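Setting a grip-confirmation threshold from wrist camera and motor current

Written by Jad Srour for Nokora 3, last revised 8 Apr 2025

This guide sets up the check that decides whether the gripper is holding something before the arm lifts. It assumes the wrist camera is already calibrated and that the Nokora driver publishes finger position and motor current on the same clock. If the two streams drift apart, fix that first.

1. Record closed-grip samples

Put the arm in hold mode, close the fingers at low speed and log until the current settles. Use long, narrow parts with a changeable cross-section. A handle is suitable: the red body held here has flat, angled faces, and the finger teeth bear on it along a ridged strip. Save one wrist image per closure, next to the log.

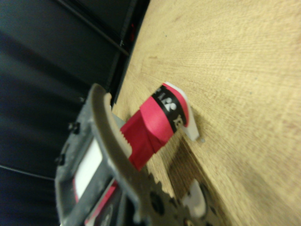
2. Trim the logs

Discard everything before first contact. The trimmer looks for the point where finger speed drops and current rises in the same window. The default window is 80 samples. Shorter windows trigger on friction in the gear train, and Pravesh Rampersad's February logs should be re-trimmed for that reason.

3. Mask the gripper in the image

The finger, gear and mounting plate fill much of the lower view and must not reach the segmenter. Draw the mask once with the fingers open and once closed, then let the tool interpolate by finger position. Check the result on a closed image. In the one below, the mask should cover the curved finger and the toothed gear but stop short of the pink grip tape. The black band with its white lettering and the white butt cap must stay fully unmasked, as they give the pose estimator its strongest edges.

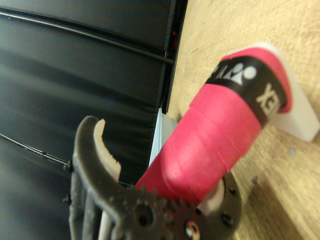 4. Fit the threshold

Run the fit on the trimmed set. Ours had 1599 closures, of which 279 were deliberate misses. Keep the misses in; without them the fit returns a threshold near zero and reports no error.

Write the result to hold_current_min and restart the planner. The value is read at start-up only.

5. Test before lifting

Set lift_height to zero and repeat the closures. A grip counts as confirmed when the current check and the image check agree for 3 consecutive cycles. If they disagree, look at the mask before changing the threshold.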